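The Grenelier dustpan and brush: a long look at a short subject

I have owned a lot of dustpans. I did not set out to. They arrive in a house the way odd socks do, one from the last tenant, one from a relative who thought the first looked tired, one bought in a temper after a jar of lentils, and they leave when the handle snaps. So when the Grenelier set came up for review I said yes before anyone had finished asking, and have spent the months since trying to explain to visitors why I have opinions about it.

It is a handheld dustpan with a brush to match. Mine is the mauve one. Grenelier has its own name for the shade, which I refuse to type, and it also comes in a grey for people who want their cleaning things to look like office equipment. I chose the mauve because I lose things, and a mauve object left on a kitchen floor announces itself. It has yet to go missing. The grey one I had before, a different make, once spent an entire December behind the bread bin.

Let us begin with the lip, because the lip is what you are paying for. Every dustpan is really an argument between a flat edge and a floor, and the floor normally wins. You sweep up, you pull back, and there is the line: a thin, straight, mocking line of dust exactly where the pan was. You sweep again and it becomes a thinner line. In the end you look round, and you use your sock.

The Grenelier has a silvery-grey strip along the scooping edge, and on smooth surfaces it does very well indeed. On my kitchen lino the line is gone after a second pass, and on the table it usually goes after the first. I do sweep the table with it. I am aware of what some of you think about that. The set I keep for the table has never touched the floor, I bought a second at full price for the purpose, and if you saw the state of things after toast you would stop writing to me.

On tiles it is less happy. My hall has old quarry tiles laid by somebody in a hurry, and where one sits proud of its neighbour the lip bridges the gap and lets grit stroll underneath. You can get round this by coming at it from an angle, with your weight on the handle, in the attitude of a person trying to get a pizza out of an oven. It works. It isn't dignified.

On carpet it is a dustpan on carpet. Use a vacuum cleaner.

The bowl is better than I expected. The sides flare out and then narrow down into the handle, so whatever you've collected slides back towards your hand and stays put while you walk to the bin. I tried this with flour, rice, soil from a dropped geranium and the bottom of a cereal packet, and the rice was the only one that made a bid for freedom. The inside is smooth and a bit glossy, so most things tip straight out. Flour doesn't. Flour clings, as it clings to everything, and if you add water you have made glue and deserve what follows. Tap it over the bin first and wipe it afterwards with a dry cloth.

That shine does show marks. After a week of ordinary use mine had the faint smeary look of a bathroom mirror in a shared house, and although it washes off in the sink it comes back by the following evening. I mention it for the sake of the fussy. I stopped noticing, then noticed again when I had to write this, and have now stopped once more.

Static is a separate matter. In dry weather, with the heating on, fine dust and hair leap on to the plastic and hold there like commuters. A wipe with a damp cloth before you start helps for a day or so. My previous pan, the Prendergast Housemate, was far worse and could pull a hair off a jumper from across the room, so I count this as progress.

The handle tapers, and there is a round hole at the end for hanging it up. Please hang it up. Manufacturers drill that hole in perfect faith, year after year, and the public goes on shoving the thing under the sink behind the bleach. I screwed a hook to the inside of the cupboard door, which took me four minutes and most of a Sunday's worth of thinking about it, and the pan has lived there ever since. The hole is big enough for a proper hook, where the Prendergast's would only take a nail, and a thin one.

My one real complaint about the handle is where it meets the bowl. If you grip it low, hard up against the pan, which is what you do when you want to press the lip down flat, there isn't a comfortable place for the thumb. It slides. I have ended up with a sort of pinch from both sides that looks affected and works nicely. People with large hands may want to try one in the shop, ignoring the looks.

Now the brush. Brushes in these sets are generally an afterthought, thrown in like the biscuit beside a hotel kettle. The Grenelier brush is decent. It moves crumbs without flicking them, which matters more on a table than on a floor, as anyone who has fired a crust into a sleeping relative will know. It sheds a little for the first fortnight and then settles. It is not quite as good at corners as it is at open ground, and in the gap beside my cooker it gives up altogether, though in fairness so have I.

Pan and brush do not clip together, or mine don't, at least not for longer than it takes to shut the cupboard door. The leaflet shows them nesting in a cheerful diagram. I have followed the diagram. I have followed it upside down. The brush stays on for as long as it is being looked at and then drops on the floor, where, admittedly, it is in the right place for work. I've given it a hook of its own.

A word on the rivals, as I still have them in the cupboard and they may as well earn their keep.

The Tritby Long Reach is for people who would rather not bend, and on knees like mine that has its appeal. It stands up on its own, it has a flap, and it is wonderful in a garage. Indoors it takes up the space of a small dog and the flap bangs.

The Prendergast Housemate is the cheap one. It has no strip on the lip, and the edge on mine had gone wavy before the winter was out. It is fine for leaves. I use it for leaves.

The Emari is the handsome one, the set you see in magazines leaning against a wall beside a single pear. It is lovely to hold and the brush is superb. The pan is so shallow that anything livelier than dust rolls out again, and you are left standing in a draught with an empty and very beautiful object. Somebody will buy you one as a wedding present. Keep it for best.

Durability, then. Grenelier claims on the box that the lip is good for 4000 sweeps. I have no idea how one would check, and I am not going to sit there with a clicker. What I can say is that after 27 weeks of toast, soil, plaster dust and one regrettable incident with glitter, the strip on my table set is still straight and still attached at both ends. The floor set has picked up a scuff or two underneath. Neither handle has cracked, and I've dropped both, once down a flight of stairs.

There's a guarantee of 30 months, provided you keep the receipt, so in my case there is no guarantee.

Would I buy it again? I did buy it again, so I suppose that's settled. If your floors are smooth and you sweep up small things often, get it. If you have quarry tiles, get it and learn the pizza stance. If you have a garage, get the Tritby. And if you already own a dustpan that leaves no line at all, write in and tell me what it is, as I have a free hook.

Good: the lip, the shape of the bowl, a proper hanging hole, a colour you can find.
Less good: static, smears, nowhere for the thumb, a brush that won't stay on.

Reviewed 29 Oct 2022

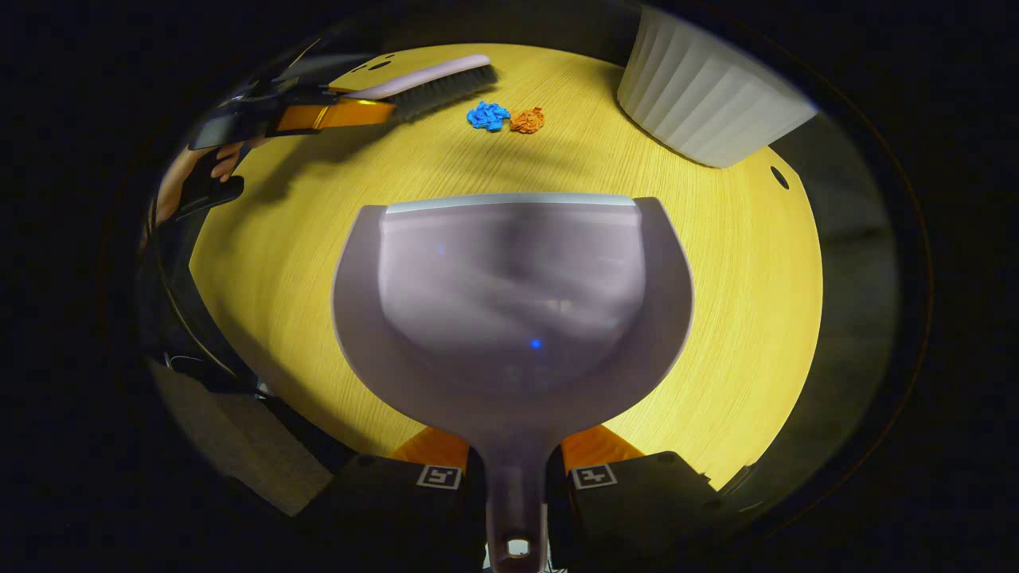
The mauve pan and its brush on table duty.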